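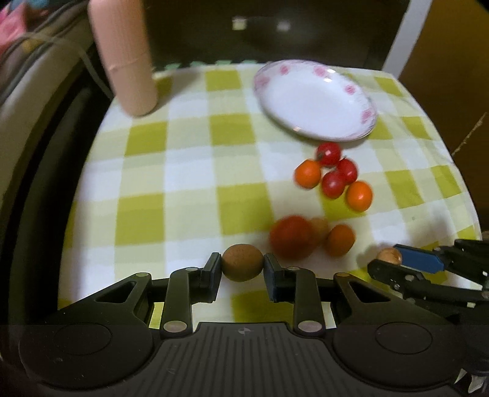

November, 10.30 — table and things

Same small table as before, with the checked cloth on it, yellow-green and white. Karlijn Van Dijk wanted the plain grey one back for the egg and tomato set, but it is still in the wash bag and I didn't want to wait. The checks are fine to work on. Pull the cloth straight from the window side, otherwise it creeps.

Things out: cherry tomatoes, red and orange, brown eggs, the white plate with the pink flowers on the rim. Plate goes towards the back, tomatoes loose on the cloth in front of it. Eggs on their sides. They roll less than I expected on the cotton, and more on the bare table (Bart Van Damme tried it at the sink end, one lost, floor mopped).

Tomatoes bought at Dudek, 200 g punnets. A few still have a bit of green stem. Leave the stems on, Jeanine Segers wants both kinds. Anything split goes in the compost tub under the bench and gets written on the Wetel sheet.

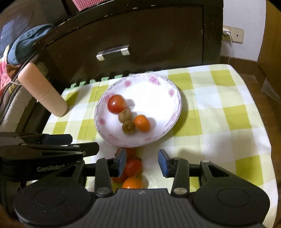
11.45 — plate

Started on moving things to the plate. Red and orange ones mixed, no sorting by colour this round. Lotte Cuypers asked if the order matters. It doesn't, as long as the plate stays where it is and the things on it aren't touching the rim. The middle of the plate is very bright under the lamp, with a shadow on the cloth to the right. I turned the lamp down one notch after lunch and it was too dull, so back up again.

Plate is glossy and the tomatoes slide a little when set down near the slope. Put them down further in.

To do

Wash the plate by hand, the flowers won't stand the dishwasher. Second plate is in the Batska crate, bottom layer, wrapped in newspaper.
Eggs back in the fridge by 17.00, top shelf, box marked with today's use. Not for eating.
Ask Riet Nijs for cloth clips, the cloth is long on the right side and I keep catching it with my sleeve.
Grey cloth out of the wash bag — Karlijn, if you read this first, it needs ironing.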